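# At the Bench: Soft Goods and Hard Fittings at the Urrego Workshop

The Urrego workshop occupies the upper floor of a former printing house, and its members have shared the building since the lease was signed in May of last year. The workshop supports makers whose products fall between two trades: part sewing, part electronics. Such products include heated cushions, padded controls, wearable lights and a range of aids for people who find ordinary desk equipment difficult to use.

Demand for this kind of work has grown steadily. According to Mercedes Pacheco, who directs the workshop, most enquiries now come from small firms that have mastered one of the two trades and have little experience of the other. A maker of cushions may understand seams, fillings and washable covers very well, yet be unsure how to bring a cable out of a seam without weakening it. An electronics firm is likely to have the opposite difficulty.

The workshop's answer has been to place both sets of skills at the same table. Members are asked to bring unfinished pieces, and the weekly bench sessions are arranged so that a piece may be handled, discussed and altered on the same day. Sessions are limited to 20 people. A fee is charged for materials, although the use of tools is included in membership.

## The table itself

Visitors often remark on how little the benches resemble those of a traditional sewing room. There are no cutting mats fixed in place and no permanent machines. Most members work on large white boards laid over the tabletop, which can be lifted off, wiped and stored upright at the end of the day. Dark thread, black cable and small screws all show up clearly against them, and a board that has been marked with solder or glue can be replaced without disturbing the table beneath.

Hiyori Furukawa, who teaches the introductory course, considers the boards to be the most useful purchase the workshop has made. She also advises new members to keep an everyday object of known size on the board while they work. A full-size computer keyboard serves well, as it is familiar to the hand and its proportions are understood at once. A padded piece intended for the desk can be tried against it for length and thickness before any final stitching is done.

"People hold a thing quite differently when it is over a keyboard," she says. "In the lap they pinch it. At the desk they take it by both ends, and then we learn where the padding ought to be."
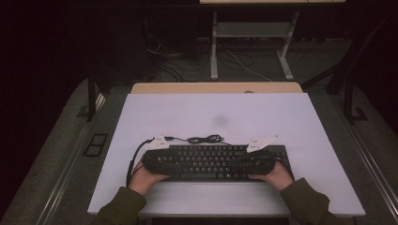
## Where cloth meets plastic

The most common fault seen at the bench sessions concerns the point at which a rigid fitting joins a padded body. A bracket that is firm in itself will still move if the material behind it gives way, and cloth under strain will in time pull clear of its stitching. Cristian Alvarado, the workshop's technician, recommends that any plastic end piece be fixed to a concealed backing plate inside the cover, with the fabric held between the two.

Cables require similar attention. Mr Alvarado asks that a little extra length be allowed wherever a cable runs between two fittings, so that the padding can be compressed without drawing the wire tight. The surplus should be gathered into a small coil during trials and shortened only when the design has been settled – a step which many members are tempted to carry out too early.

The workshop tests sample joints on a simple rig built by its members. A joint is flexed 500 times and then opened for inspection. In one recent trial, a sample prepared for the firm Plistura held until the test had formally ended and parted at flex 503, when a member gave it a few further turns by hand. The result was recorded as a pass, though the backing plate was afterwards made wider.

## Covers and care

Elvira Yupanqui, who came to the workshop from upholstery, leads the sessions on covering materials. Her preference is for a close-woven cloth with some stretch across its width. She warns against very smooth synthetics, which slip in the hand, and against loose knits, which catch on sharp corners of moulded parts.

Covers should be removable wherever the design permits. Where wiring prevents this, she suggests a second, outer sleeve that can be taken off and washed separately.

## Joining the workshop

Membership is open to individuals and to firms with no more than four employees. Applications are handled by Lizeth Bedoya at the front office, and new members attend one introductory session before booking a place at the bench. The autumn programme begins on Sunday, September 11, 2022, with an open day at which members will show work in progress. Offcuts of wadding and cloth will be available free of charge, and visitors are welcome to bring unfinished pieces of their own.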